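Brerden Wellbeing Diary Survey: README

Detlef Hellwig maintains these files. Questions and corrections go to him through the issues page. Please read the section on the anxiety and low mood scores before using either of them in a chart.

What the files are

The Brerden survey asked adults to fill in a short online diary every evening, with a longer questionnaire at the start and another at the end. The questions cover sleep, worry, mood, contact with other people, paid work and money. Fieldwork was done by Istex, who also ran the telephone helpline for people who had trouble logging in. The cleaned files were put together in Flovico and are released as plain comma-separated text, so any statistics package will open them.

There are 5 files in the release:

people.csv has one row per person, with age band, household type, work status at the start and the weighting variable.
diary.csv has one row per person per evening.
start.csv has the answers to the opening questionnaire.
end.csv has the answers to the closing questionnaire.
codes.csv lists every variable with its wording and its allowed values.

The column person_id links all of them except codes.csv. It is a random string and carries no meaning. Do not sort by it and expect the order people joined.

How people were recruited

Letters went out to addresses drawn at random from 32 districts. One adult per household was invited, chosen by next birthday. People who could not get online were offered a paper diary, and their answers were typed in afterwards by two people working separately. Where the two versions disagreed, the paper was checked again. Rows that came from paper have mode = 2.

Nobody was turned away for having a diagnosis or for being in treatment. We did not ask for medical records and have none. Treatment is recorded only as the person reported it, in the variable treat_now.

The anxiety and low mood scores

Each questionnaire has 9 items on worry and 9 on low mood. Every item is scored from 0 to 4, from "not at all" to "nearly all the time". The columns worry_total and mood_total are simple sums. If a person skipped one item, the missing value was filled with the mean of their other answers on that set, and the flag worry_fill or mood_fill is set to 1. If they skipped two or more, the total is left blank.

These totals are not diagnoses. The items were written for this survey and have no agreed cut-off point. Please don't report a share of people "with anxiety" or "with depression" from this data. Reporting means, changes between start and end, or differences between groups is fine, as long as the scale is described.

The evening diary uses single questions, each answered on a slider. Slider answers are noisier than the totals and people differ a good deal in how they use the two ends. Comparing a person with themselves over time is safer than comparing one person with another on a single evening.

Missing evenings

Most people missed some evenings. A missed evening has no row in diary.csv. It is not stored as a row of blanks, so code that counts rows will undercount days. The variable day_no runs from the person's own first day and keeps its gaps, which makes it the right one to use for plotting.

People who stopped altogether had higher worry scores at the start than those who carried on. The weights correct for age, sex and household type only. They do nothing about this. Anyone looking at change over time should say how they handled it, and should ideally run the analysis again on people who completed both questionnaires.

Diary entries could be made from six in the evening until two in the morning. Entries after midnight are counted under the evening before. The column late_entry marks them.

Known problems

For the first stretch of April the question on contact with friends was shown without its "not applicable" option. Answers from that period are kept, with contact_flag = 1. We suggest leaving them out.

Household income was asked in bands and the top band is very wide. Treat it as a rank.

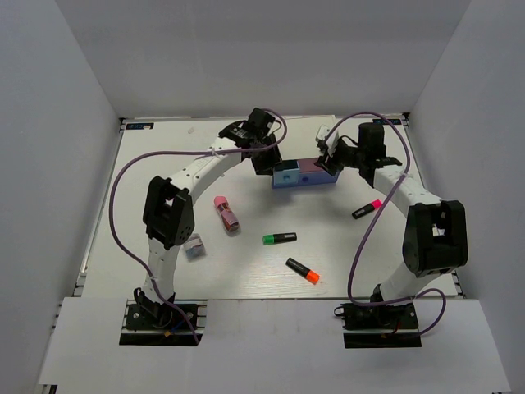
The sleep question changed wording once. The first version asked about hours in bed and the second about hours asleep. They are held in separate columns, sleep_bed and sleep_hrs, and should not be merged.

A small number of paper diaries arrived with no dates written on them. Their answers appear in start.csv and end.csv but their evenings have been dropped from diary.csv.

Privacy

Names, addresses and free-text comments have been removed. Age is given in bands, and districts have been grouped into 5 regions. Users must not try to work out who anyone is, and must not link these files to other records about individual people. If you come across a row that you think gives someone away, write to the maintainer privately and don't post it on the issues page.

Related files

The Pirzada files come from an earlier pilot with a shorter diary. Column names overlap but the scoring is different, with 5 answer choices worded in another way. Don't stack the two sets.

Terms of use

Free for research and teaching. Please cite as "Brerden Wellbeing Diary Survey, maintained by D. Hellwig" and give the release number shown in the first line of codes.csv. Commercial users should ask first.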